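## 4. Recording the bracelet sorting task

I wrote this bit after our July trials, so blame me (Areeba Lodhi) if a step trips you up! You'll want both grippers switched on before you start.

1. Set the jewellery box at one side of the white table, lid open, and put the bracelets where either gripper can get at them.
2. Open the jaws fully and hold them over the table for a moment. 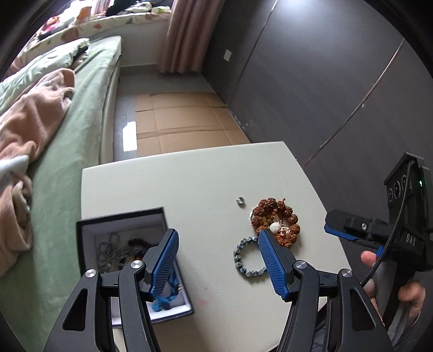 *Fig. 4.1: Both grippers at the table, with the open box on the left.*

3. Lay one small metal part near the beads. I like a nut or a ring (shiny things give our Lomton tracker plenty to chew on).
4. Bring the jaws down slowly, one finger pad either side of the part.

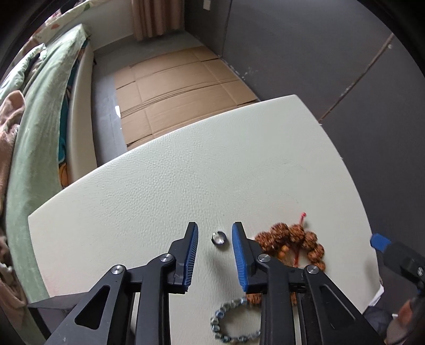 *Fig. 4.2: Small metal ring between the open fingers.*

**Note:** we kept 682 of 877 takes, and most of the ones I threw out were rushed at step 4. Count to 3 in your head before closing.

5. Now try the beads, starting with the brown bracelet resting on the smaller one. Go in with the pads wide apart and pinch the top loop only.

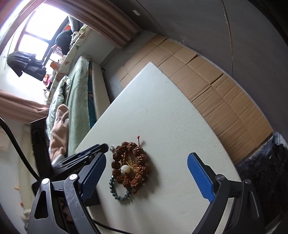

6. Lift straight up, move across to the box and let go gently.

**Caution:** don't yank if a cord snags on a pad! Open the jaws, ease it off by hand and mark the take as spoiled.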